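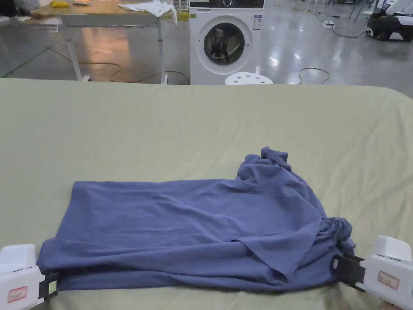 Good morning, everyone, and thank you for coming in out of the heat. Slide one is only the title, so I'll leave it up while people find a chair.

I promised the organizers I would talk about the Nodisier kit the way I'd talk about it to a friend who was thinking of buying one, so please forgive me if I wander a little. It's a pair of hand-held grippers with the recording software that goes with them, sold by Drurura, and we have had ours since August. We paid for it ourselves, out of the ordinary equipment budget.

(Next slide. Wait for the chart.)

We used it for laundry. Shirts, mostly, because a shirt is a wonderful, maddening thing to teach a machine to fold! A towel forgives you. A shirt has sleeves that tuck themselves under when you aren't looking, and a collar with opinions of its own. We recorded 2417 folds, and after throwing out the false starts and the ones where somebody let go too early, we kept 1372. I know that sounds like a lot of waste, and I'd love to hear in the questions whether your numbers are any kinder.

What I liked: new people were comfortable with the grippers in one short session, and the jaws hold thin cotton better than the set we had from Pomia. What I liked less: your wrists get tired. We went down to 12 folds at a stretch and then a break, and the recordings got noticeably cleaner. The manual could stand a page on that.

(Pause here, drink some water.)

The software is called Sopacua, and it is pleasant until you want to rename something. Please, please decide on your labels before you start. We changed ours three times, and I still find old ones in the folders.

Support answered every message we sent, usually by the next morning, and they were patient with me.

Would I buy it again? For cloth, yes, gladly. For anything heavy I'd ask to borrow a pair first.

(Leave the price slide up during questions. Handouts are by the door.)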